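Beta readers wanted for a supernatural mystery (book two, and I'm nervous)

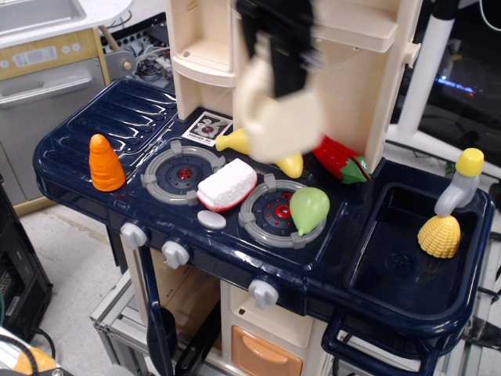 So I've got nearly 1,000 copies of the first Trirelitz book out in the wild now, which still makes me a bit giddy, and the sequel is finally in good enough shape to show to strangers. I'm looking for 6 beta readers to get through it in September and tell me where it drags, where it's confusing, and whether the twist in the lighthouse can be seen coming from the car park.

A bit about the story, for anyone who hasn't met it. Trirelitz is a fishing town on a made-up bit of southern coast where the drowned come home once a year for a feed and a yarn. In book two they come home and don't leave. My poor coroner has to work out who's holding the door open, and there's a salvage crew from up the coast at Zadier who know a lot more than they're letting on. It's spooky with some humour in it. There's a fair bit of drowning (obviously), some swearing and one nasty scene with a dog - the dog lives, I promise!

You don't need to have read the first one. I'd love it if 2 of you hadn't, so I can find out whether the opening makes any sense on its own. If you have, even better for catching me out, as I've already changed the colour of the harbour master's eyes at least once.

What I'm after: you like ghosts and whodunits, you can get through 69 short chapters in a month, and you're happy to be blunt. You don't have to be a writer and I don't need typos fixed. Scribbled notes in the margin are perfect, and so is "got bored, skipped to the next bit" as long as you tell me which bit.

There's no pay, sorry. You'll get a signed paperback when it comes out with Ararier Press, your name in the thank-yous if you want it there, and first look at the short story I'm writing about the Trujillo, the ferry that goes missing in chapter nine.

To put your hand up, send me a message through the contact page with the last spooky book you loved and the last one you gave up on. Tell me too if you'd like an e-book file or a printout. I answer messages after 8 pm once the house goes quiet, so give me a day or so to get back to you.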